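Tultik opens rental program for hand-held gripper kits

By Linnea Løken
Sunday, September 22, 2019
13 comments | 30 shares

Tultik, the Okdale firm that makes hand-held grippers for recording manual tasks, has started renting its kit by the month. Until now the two-gripper set was only for sale, mostly to labs that train robot arms.

The rental kit holds a left and a right gripper, each topped with a marker cube that lets software track its position. A month costs $500, with setup help by phone included. Orders are open now and the first kits ship in October.

Product manager Ihor Kostiuk said the sets are meant for ordinary desk and kitchen jobs – picking things up, moving them, putting them away. The operator sits or stands at a table and works with a gripper in each hand.

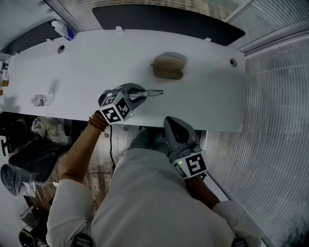

Can a small team use the kit without owning a robot? Recording takes only the grippers, a head-worn camera and a laptop, and the files can be sent to a partner who has the robot.

Custódio Cunha, who runs training at the automation shop Coetzee, tried the kit over the summer. His team recorded 264 tasks with it. He liked the grip and the short setup time, but said the grippers felt heavy late in the day and that small flat items were slow to pick up.

"For a first project I would rent before I buy," Cunha said.

Tultik will take part of the rental fee off the price for customers who later buy a set. Repairs are handled in Okdale – a damaged gripper is swapped within 30 days.

13 comments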